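Brero rack teleop set, README

Simulated demonstrations of a robot arm working at the front of an open equipment rack, driven by a person with a hand controller. Collected by Aretti, maintained by Elsa Rønning. Read the section on rejected runs before you train on anything.

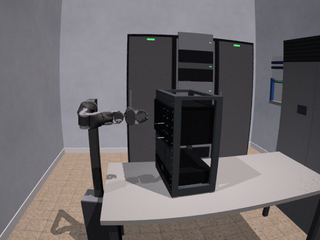
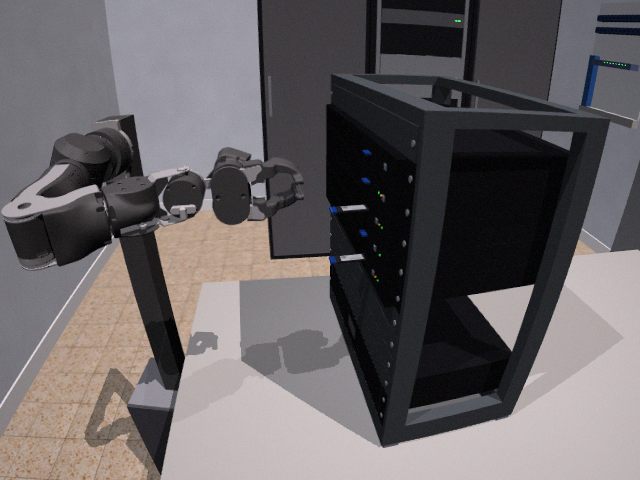 Both stills come from the simulator, with the gripper short of the rack front.

The set was made to find out whether an operator who has never touched the real arm can record usable demonstrations in simulation. The operator wears no headset. They sit at an ordinary monitor, hold the Traltel controller in one hand and use the other for the clutch pedal, which we moved up onto the desk after the first week. The task in every run is to bring the gripper to one of the blue-tipped modules sticking out of the rack front, close on it and push it home along its own axis. The two modules sit one above the other, and the lower one is harder to judge on a flat screen, so expect longer runs for it. Most of the extra time is spent lining up the wrist.

What's in the set

There are 711 runs in total, recorded by 5 operators over 16 sessions. Each run is a folder containing:

joints: arm and gripper positions, in radians, with a time stamp per row
command: what the operator sent, before smoothing
views: colour video from the scene cameras
meta: operator code, session number, target module (upper or lower), outcome

The joint and command logs share a clock. The video does not, and can lag the logs slightly. Use the offset in meta to line them up. If the offset is missing, the run is from session 3 and you should apply the value in the session notes.

How runs were recorded

The operator starts with the arm at a rest pose. The start key opens the log and the stop key closes it. While the clutch is held, hand motion moves the gripper. When it is released, the arm holds still and the operator can reposition their hand. You will see these holds as flat stretches in the command log. We left them in. If your method is bothered by pauses, trim them yourself using the clutch column.

Gripper opening is on the trigger and is continuous. Several operators squeeze it early, well before reaching the rack, then open it again on approach. This is habit and has no meaning for the task.

Operators were given 3 practice runs per session, which are not included.

Outcome labels

seated: the module reached the end of its travel
partial: it moved but stopped short
missed: the gripper closed without hold of the module
abort: the operator stopped the run

The simulator sets the first two from module position. The other two were entered by the operator and checked by Elsa against the video. Where the operator and the video disagreed, the video won.

Rejected runs

Runs with a dropped controller connection are in the folder called rejected. They have the same layout as the rest but the command log will contain repeated rows where the last message was held. Do not mix them in without filtering. A few look fine on video and are still bad.

Known problems

Contact between the fingers and the rack frame is stiffer than it should be. A light brush can throw the wrist off by a visible amount.
Shadows are hard-edged in all views. A policy trained on video alone may learn to lean on the gripper's shadow on the table, and we have not randomized the lighting.
The rack does not flex and is fixed to the table. Our real one at the Arruda lab moves a little when pushed.
Operator codes were reused once, in February. The session notes say which runs are affected.

Suggested split

Split by operator if you can. Splitting at random puts nearly identical runs on both sides, and the scores come out too high. The file split_by_operator holds the division we use ourselves.

Changes

Added clutch column to the command log.
Renamed "fail" to "missed" in meta.
Fixed gripper units, which were in degrees for the first two sessions.

Questions and corrections go to Elsa Rønning through the project tracker. Please include the run number and the colour view you were looking at.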